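Racking your first hard cider

Racking is my favorite part of cider making, because you finally get a taste! Wait until the bubbling in the airlock slows way down, usually 2 weeks or so.

Sanitize the siphon, tubing and a clean jug. Set the full jug up on the counter and the clean one on the floor, then start the siphon with the tip held well above the sediment. Let it run quietly down the side (no splashing!) and stop before you pull up any sludge.

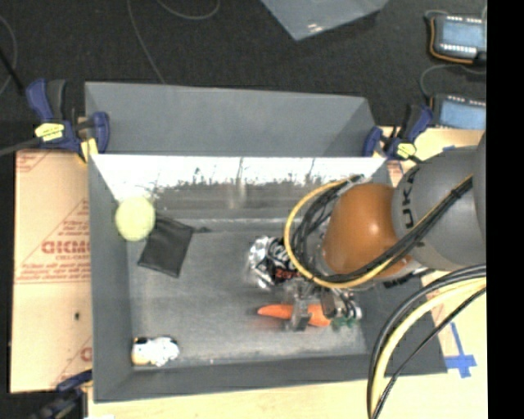 Orvokki Hirvonen: Mine sat at 67 degrees and took longer to slow down, so I'd check the gravity before racking too.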